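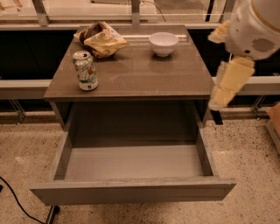
客厅里带抽屉的小柜子，收拾起来要先管抽屉，再管台面。很多人先把台面擦干净，东西往抽屉里一塞，过几天又全翻出来。我的做法是把抽屉整个拉开，里面腾空，台面上留着零食袋、饮料罐和小白碗这类常用的，看清楚有多少东西要进抽屉，再决定怎么放。浅灰色的抽屉内壁容易看出灰尘和碎屑，空着的时候顺手擦一遍，四个角用旧牙刷扫一下。

抽屉擦完要敞开晾一阵，潮着就关上容易有味道。着急用的话，拿干布再抹一遍。

台面偏光亮的，用拧干的软布，顺着一个方向擦。百洁布的粗面不要碰，划痕擦不掉。小白点多半是水渍，温水加一点白醋，比例是300毫升水兑2小勺醋，擦完马上用清水布过一遍。已经磨花的地方不必反复使劲，越擦越明显。
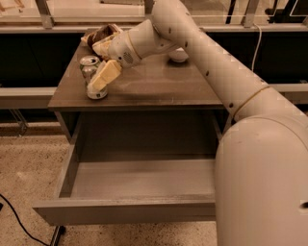 饮料罐分两种处理。没开的可以放抽屉，先量一下内高，立不下就横放，两边用毛巾卷挡住，免得拉抽屉时滚来滚去。开过的一律不进抽屉，喝不完倒掉，罐子冲一下再扔。罐底有水的时候别直接搁在台面上，垫一块杯垫，不然会留圈。

零食袋开口以后，先把空气挤出来，袋口往下折两三道，用夹子夹紧，竖着放。我用的是Hiltier的长尾夹，普通木夹子也行。袋子揉成一团的，里面往往只剩碎渣，当天吃掉或者扔掉。

小碗留一个在台面上就够了，装果壳、瓜子皮都方便。碗底的圈足没上釉的话比较粗，拖着走会磨台面，要拿起来放。介意的可以在底下贴一圈软垫，洗碗前记得揭下来。

抽屉滑轨每年查一次。拉到底，左右轻轻晃，松了就把螺丝拧紧。拉着发涩的，先用干刷子把轨道里的灰刷掉，再抹一点白蜡烛，别用食用油，会粘灰。抽屉拉到底的时候不要往上压东西，也别让小孩扶着站。

隔板不用买成套的。我在Skevutora的店里买过一套，39元，尺寸对不上，最后还是用鞋盒剪的。鞋盒裁到比抽屉内高矮两指，底下贴双面胶，脏了就换。

Ilango Kamath来信问，深色台面总显灰怎么办。干的超细纤维布每天抹一下就可以，喷蜡之类的少用，用多了会留一层膜，手印更明显。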